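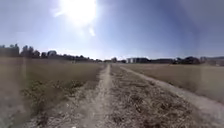

The track toward Gudach, under a clear sky.

The old farm road to Gudach has never been paved, and the people who use it would like to keep it that way. It is two ruts with grass between them, dry fields to either side, and very little shade.

Leidy Londoño has driven it for 20 years. She keeps her left wheels up on the center strip when the ruts are soft, and she says visitors who follow the ruts after rain usually end up calling her brother. "Go slow and don't stop in the low part," she said. "There isn't much more to it."

The township grades the road once a year, in November. The crew fills the worst holes with gravel and leaves the middle alone. Paora Tipoki, who ran the grader for three seasons, thinks the grass does more good than people give it credit for. Scrape it off, he said, and the water runs straight down the road and takes the gravel with it.

Walkers have started coming too. From the Trenura turnoff it is almost two hours on foot, flat the whole way. Bring water and a hat. The sun is hard to avoid, and the stones in the wheel tracks are small enough to get into low shoes — boots are better.

Parking is on the shoulder at the Trenura end. Leave room for the hay trucks.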